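Review: Datari Lane Assist Retrofit Kit

By Zoriana Hutsuliak
Filed under: Driver Assistance, Aftermarket

The Datari kit adds lane centering and adaptive cruise to cars that left the factory with electric power steering and a basic cruise control. It replaces nothing in the steering column. A control box plugs in at the mirror housing, a second harness goes to the diagnostic port, and a windshield unit handles the forward view. The price is $1,620, which includes the harness for one vehicle but no installation.

I fitted it to a midsize sedan and drove it for 18 days, mostly on divided highway between Golgate and the Christodoulou interchange, with some two-lane county road.

Installation

The manual allows three hours. I needed five. Most of the difference went to the headliner trim, where the supplied cable is too short to follow the A-pillar cleanly on a car of this size. Connectors are keyed and latch firmly. The windshield mount is bonded with an adhesive pad that must cure overnight before the unit is attached, and the manual mentions this only on the last page.

Calibration is done on the road. The software asks for a steady speed on a marked highway and reports progress as a percentage. Mine stopped twice at a construction zone and resumed without starting over.

Lane centering

On well-marked highway the car sits slightly left of center and stays there. Steering corrections are small and come late in a curve, so the car drifts toward the outside line before the system adds torque. It never crossed the line on the highway. On the county road it gave up control at two unmarked intersections, with a chime that is too quiet at highway noise levels. Volume cannot be changed.

Faded markings are handled better than I expected from a single forward unit. Fresh tar seams are not. On one resurfaced stretch near Golgate the car followed a seam until I took over, and it did the same on Sunday in the opposite direction.

Adaptive cruise

Following distance has three settings. The closest is too close for wet pavement and I stopped using it. Braking behind slowing traffic is smooth if the lead car is already being tracked. When another car cuts in, the response is abrupt. Stop-and-go works down to a standstill, but the driver must press resume to move off again.

Driver monitoring

Monitoring is by steering torque only. A light hand on the wheel is often read as no hand, and the warning appears even with both hands in place. The Ilter unit, which I tested in May, uses a cabin sensor and gives far fewer false warnings. It also supports fewer cars.
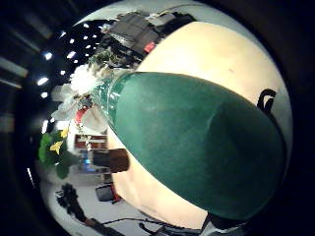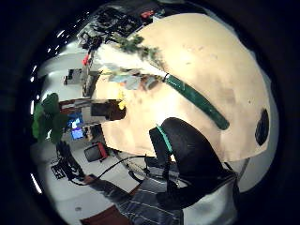 3 min read

Updates and support

Updates are delivered by phone over a local connection. One arrived during the test and changed the cut-in braking slightly for the better. The release notes were a single line. Support answered my question about cable length the next morning and offered a longer harness at no charge, though it had not shipped by the time the test ended.

Check the compatibility list by trim level before ordering. Two trims of the same model year can carry different steering racks, and returns are not accepted once the adhesive pad has been used.

Verdict

Good for long highway commutes on maintained roads. For mixed driving, the Ilter is the better choice if your car is on its list.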